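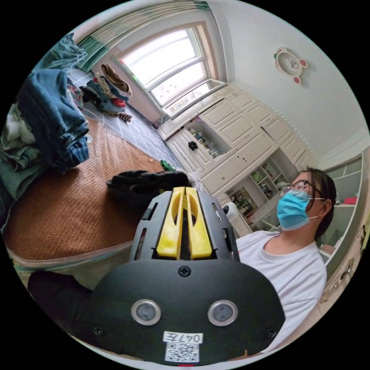 Hand-Guided Demonstrations, Progress to Oct 12, 2018

Work under the Voltia grant has moved out of the Tomuvgate lab and into bedrooms. Operators carry the hand-held gripper and do the task themselves, and the recordings are used to train the Dotus arm. The gripper carries two yellow slotted fingers. Each unit has a handwritten label and a QR code sticker on the lower plate, so a recording can be matched to the unit that made it.

We have 175 usable demonstrations of picking up and sorting clothes. They come from 5 homes. Jeans and other heavy items are well covered. Thin fabrics are not, and we need more of them before training starts again.

Remote control is behind plan. The D'Amico control station arrived in June with a faulty wrist joint and was sent back. We have 2 remote sessions on record, both short. The delay between the operator's hand and the arm is still too long for folding.

Spending is within budget except for replacement fingers, where the slots crack with heavy use. A thicker version is on order.

Next period
Record thin fabrics and bedding.
Repeat the remote sessions once the station is back.
Send Voltia the first training results, with failed runs included.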